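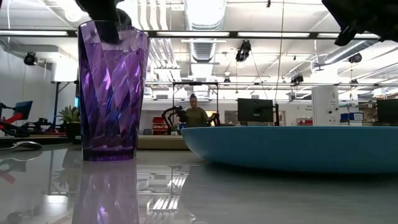

Purple tumbler, teal bowl, shiny gray table

Forum > Kitchen & Table > Picnic and Plastic

**Faceted tumblers: keep or toss?**

valico_vic wrote:
I have inherited a cupboard of plastic tumblers like the purple one up top, all diamond facets and see-through violet. My wife calls them "patio crystal" and she does not mean it kindly. I like them. They're tall, they look good with light coming through, and I have dropped one down the basement stairs and drunk from it at dinner. Mine have gone cloudy inside, though. Is there a cure or do I pretend it's frosting?

stason2000 wrote:
Cloudy is either minerals or scratches. Soak one in white vinegar for an hour. If it clears up, you had hard water. If it doesn't, you had a dishwasher.

valico_vic wrote:
I do have a dishwasher. I feel accused.

mrs_uddin wrote:
You should. Hand wash, soft sponge, top shelf of the cupboard. The facets don't bother me but the bottom inside corner holds on to milk like a family grudge. Bottle brush.

plainglass217 wrote:
Toss them. A tumbler should be smooth. Facets are there so plastic can dress up as something from a hotel bar, and it fools no one past the age of six.

stason2000 wrote:
Facets are there so you can hang on to it with sunscreen on your hands. Have you ever been outside?

plainglass217 wrote:
I have been outside. I brought a glass.

Jummai Tamuno wrote:
I'm more interested in the bowl. A wide shallow one in matte teal is the thing I can never find, everything in the stores is deep enough to bathe a cat. Mine is from Verum and does salad, chips and, in December, clementines. My one complaint is that matte shows every oily thumbprint.

mrs_uddin wrote:
Dish soap and a dry towel right away. Also I wouldn't put purple next to teal, but I'm told I'm no fun.

Jummai Tamuno wrote:
Purple next to teal is the best thing on that table.

valico_vic wrote:
Report: vinegar did 2 of them a lot of good. The rest are scratched and will be known as frosted from now on. Wife has not been informed.

plainglass217 wrote:
Toss the rest.

valico_vic wrote:
No.

Comments

porchlight: Came for the vinegar, stayed for the fight.
dee_m: An hour wasn't enough for mine. Overnight worked.
gravyboat: Nearly 3000 posts on this board and plainglass217 has disliked every cup in them.

Related threads
Matte bowls and oily fingerprints
Do tumblers stack or do they just get stuck
Hard water, again
Bottle brushes that outlast the bottle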